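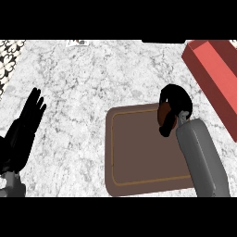

Fixing objects that slip or jump out of a closed gripper in simulation

This page covers a fault we hit on the two-arm kitchen task in Laltusora. The right arm closes on the food item, lifts it clear of the cutting board, and then the item slides out or shoots across the counter. The log still reports a good grasp. Rok Tomić found the cause in December, and the steps below are his with a few corrections.

Before you start

Save the failing episode with its seed. If you change settings first, you may not get the same failure again. Turn off automatic retries too, or the log will show only the last attempt.

Step 1. Check the contacts

Open the replay and turn on contact points. Pause after the fingers close and before the arm moves toward the red box. You want contacts on both the upper and lower edges of the item. If all of them are on one side, the grasp pose is wrong and you should fix that before reading on.

Step 2. Look for overlap

Switch to the collision view. The visible mesh can look fine while the collision shape under it is larger. Ours was a plain box around an oval object, so the fingers were pressing into corners that don't show in the normal view. The solver pushed them apart, and the item went with them.

Replace the box with a convex hull made from the mesh. Reload the asset completely. A scene reset keeps the old shape in memory.

Step 3. Lower the grip force

Our limit was set to 300, left over from a heavier item. Drop it in small steps and run the same seed each time. Stop when the item stays put through the lift, then go back up one step.

Step 4. Raise the substeps

We had 2 physics substeps per control step and now use 4. Runs are slower. Harish Nishad tried raising friction instead, but the item then stuck to one finger on release — don't do that.

Step 5. Fix the success check

The old check looked only at finger position, so a closed hand counted as a grasp. Add a test that the item is still in contact with both sides at the end of the lift.

If it still fails

Check that the item isn't touching the board at the start of the lift. The rim can catch it. Do not copy the new force limit to the real arms at Kirkska. It was tuned for the simulated hand, and hardware limits are set separately by Fidelina Paucar.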